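Gripper trials at Takivthorpe: frequently asked questions

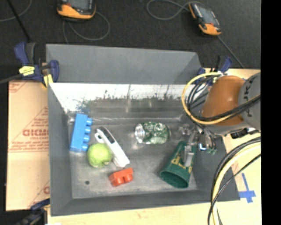

What are you comparing?
Two grippers, the Cekis and the Stumis, on the same arm with the same controller settings. Each one gets 130 picks from a metal bin, and we log every miss.

Which one is better?
Depends who you ask, and we'd be wary of anyone who answers fast. The Cekis finished with 124 clean picks. The Stumis was six behind. One bin in one room doesn't settle much, and we wouldn't buy either on that gap alone.

Why mix cans, cups and toy blocks?
Sales demos love identical boxes. A crushed can or a tipped cup gives the fingers an awkward edge to deal with, and that's where the brochure numbers start to look generous.

Does a shiny bin matter?
Yes, more than we were told. Glare on bare metal can upset a depth camera, and a bad grasp point then gets blamed on the gripper. We record camera errors separately for that reason. Some test reports don't, so check before you believe them.

Is the Kárason controller any good?
It's fine. The "adaptive" mode made no difference we could measure — we ran half the picks with it on and half with it off, and left it off after that.

Did the makers pay for this?
No. Both grippers were bought at list price in June.

Can I have the raw logs?
Yes, on request. Read the notes on cable routing first, as two runs were thrown out over it.

Will you test suction next?
Maybe. We've heard a lot of promises about suction on crumpled surfaces and would like to see one kept.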